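Home Notebook Methods Stock list Contact
Search this notebook Go

Tue 28 November
Posted by the water bench

Third go at the Pidier cartridge and I'm still not buying it. The leaflet says it takes hardness down "to a level you can taste." Fine, but which level, and starting from what? Our tap reads 534 on the conductivity meter this morning (microsiemens, probe rinsed twice). After the cartridge it reads 96 for the first liter, and that's the number everybody gets excited over. By the end of the second jug it was climbing and I stopped trusting the probe, so I went back and recalibrated. Same climb.

Conductivity isn't hardness anyway. I keep writing that in here and it keeps getting ignored. If the cartridge swaps calcium for sodium the meter will barely notice, and if it strips everything the tea will taste flat and somebody will call it "clean." Did the drop test as well, using the Tritness kit. The color change is supposed to be sharp. It went a muddy purple and sat there for 12 drops before it made up its mind. Old reagent? The bottle has been open since September, so any hardness figure from today goes in pencil.
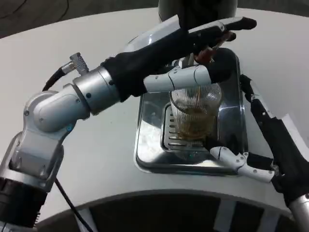 Taste test was no better. Poured 700 ml of each into plain jugs, labels on the bottom, and let people sip. Most picked the filtered one. Most had also watched me pour it. Needs doing again with someone else pouring, and both jugs at the same temperature, because the filtered water had been standing and the tap was straight from the line. Cold water tastes better to almost anyone, whatever is in it.

Asico sent over their own chart for the same type of cartridge. Lovely smooth curve, no units on the left side, no starting water given. Not pasting it in.

The Poduval housing leaks at the lower thread again. Hand tight plus a quarter turn did nothing. Took the O-ring out and it has a flat spot. Swapped it, weeping less, still weeping.

To do: fresh reagent, blank with distilled, log every half liter until the cartridge is spent. No ordering more until then.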